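Clearing the Toy Kitchen Without Losing the Will to Live

A play kitchen holds more stuff than a real one and gets cleaned half as often. Ours came into the house as a modest set, a plate and a few pieces of fruit, and then the grandparents found out about it. By May I was stepping on strawberries in the dark. What follows is how I deal with it now, on a Sunday, with coffee, while the owners of the restaurant are out in the yard.

Get everything up on a table

Floor sorting is for people with younger knees. Carry the whole lot to a table, a white or pale one if you have it, and spread it out so nothing sits on top of anything else. Small food goes missing against a patterned tablecloth. Leave the bottles and cups lying however they land. The point is to see what you own, and what you own is usually two of something and half of something else. 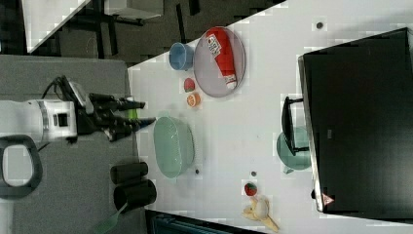

Ketchup on the plate, strawberries at large, green basket waiting.

Pick your basket first

Most people start by picking up food and then wander the house looking for somewhere to put it. Choose the container before you touch a single orange. I like anything oval with holes in it, the colander sort, for a couple of reasons:

Crumbs and grit fall through it instead of gathering at the bottom and becoming soup.

You can wash the food in it, shake it over the sink and leave it there to drain.

A child can see into it from above, which cuts down on the dumping. It does not end the dumping.

Marunico makes one I have had for years, and the Somer one is a little deeper if your household runs heavy on bananas. Any thrift store will have something just as good in the kitchen aisle, usually holding three odd lids and a whisk.

Wash by type, and be suspicious of bottles

Solid plastic food can take warm water and a drop of dish soap. Swish, rinse, drain, done. Hollow pieces are another matter. If a toy bottle or a piece of fruit has a seam or a small hole, it will drink your dishwater and give it back to you in August, gray. Wipe those with a damp cloth and keep them out of the sink entirely.

Cups and plates can go in with the real dishes if they are stamped as safe for it. If you can't find a stamp, wash them by hand. I once put an unmarked saucer through a full cycle and got back something closer to a potato chip.

Cut fruit, the kind with the inside showing, collects dirt in all those little grooves. An old toothbrush takes care of it. Label the toothbrush. I can't stress this enough.

Stickers and labels

Printed paper labels on toy bottles peel at the corners the first week and get picked at from then on. You can tape over them with clear packing tape while they are still whole, or you can accept a future in which all your condiments are anonymous. For the sticky patch left behind, a little cooking oil on a paper towel, five minutes, then soap. It smells like salad for a day.

Putting it away so it stays put - more or less

Sort by where a thing gets used. Food goes in the basket. Plates and cups stack together, big on the bottom. Pitchers and anything with a handle go at the back of the shelf, handle facing out, so they can be grabbed without taking the whole row down. Long utensils stand up in a tall cup, exactly as they do by my own stove, where they also fall over.

I tried a bin with dividers once, a Texier, very handsome. It lasted until lunch. The children had no quarrel with the dividers and simply used them as beds for the vegetables. One open basket and one shelf has outlived every clever system I have bought, and I have bought Pillura's too.

Keep a short list taped inside the cupboard door if you're the type. Mine says to check under the couch, check the bathtub and check the real fridge. That last one has turned up a toy banana more than once, in the crisper, next to the actual bananas, looking much the fresher of the two. 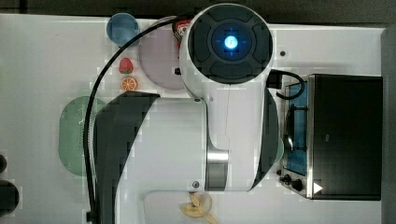 As for how often to do all this, I aim for once a month and manage it about every other. Between rounds, a quick wipe of the play stove and a sweep of the shelf will hold things. If somebody in the house has had a cold, do the cups that evening and leave the rest for the weekend. The strawberries can wait, though I would still put on shoes.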